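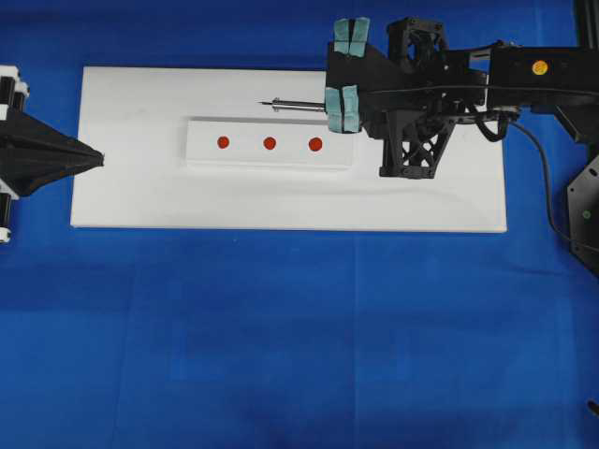
*Tool held above the block with three red dots, Grestance open day*

**Open day demonstration: may visitors handle the arms?**

Our college will bring 24 students to the Grestance open day in February. The programme mentions a two-arm demonstration with a pointed tool. Are visitors permitted to operate the arms, and must each student register separately?
Océane Kowalchuk

**Radymyr Bondarchuk**
Visitors may not operate the arms. Staff run the demonstration in Room 370, and groups are asked to remain behind the marked line. One group form is sufficient, provided that every name is listed. Parties of more than 32 are divided into two sessions.

**Zoia Stelmakh**
We attended last year and were not asked for a form. Parking was difficult.

**Matvii Prokopenko**
The form is now compulsory. Please return it to the Orley reception desk.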